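How to Oil a Wooden Cutting Board

Boards dry out faster than most people expect, and a dry board is the one that splits. The whole job takes a few minutes of work and one night of waiting.

What you need

Food-grade mineral oil, 200 ml
2 lint-free cloths
Sandpaper, 220 grit
Dish soap and a stiff brush
A wire rack

Do not use olive oil or sunflower oil. They go sticky in the grain and start to smell after a few weeks. Walnut oil is fine if no one in the house has a nut allergy.

Step 1. Wash the board

Scrub both faces and all the edges with warm water and a little soap. Rinse, wipe it down, and stand it on its long edge to dry overnight. A board that is still damp inside will not take the oil. Never dry one on a radiator.

Step 2. Sand it if it feels rough

Run your palm over the surface. If it feels furry, sand lightly with the grain and stop as soon as it is smooth. Deep knife marks need a coarser paper first and are a separate job. Wipe off all the dust with a barely damp cloth and let the board dry again.

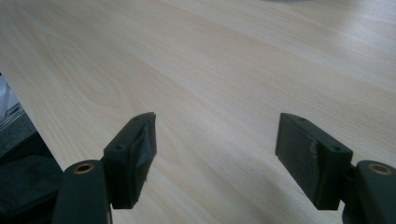
Step 3. Put the oil on

Stand the bottle in a bowl of warm water for 5 minutes so the oil runs thin. Pour a small pool in the middle of the board and spread it with a cloth, going with the grain. Do the other face and the edges as well. End grain drinks the most, so go over it a second time.

Oiling one face only is the usual cause of a board that rocks on the counter.

Step 4. Leave it, then wipe

Set the board on the rack overnight. In the morning, rub off whatever is left on the surface with the second cloth. If the wood still has dull patches, put on another coat and wait again. New boards often want three coats.

How often

Once a month for a board in daily use. Sprinkle a few drops of water on it to check. If they soak in and leave dark spots, it is time.

Comments

Ulla Vik: Does this work on bamboo too?

Arvid Söderlund: Yes, same method. Bamboo takes less oil, so one thin coat is usually enough. Skip the sanding unless it has started to splinter.

Ulla Vik: Thanks. Mine has a glued rubber foot on each corner, so I will work around those.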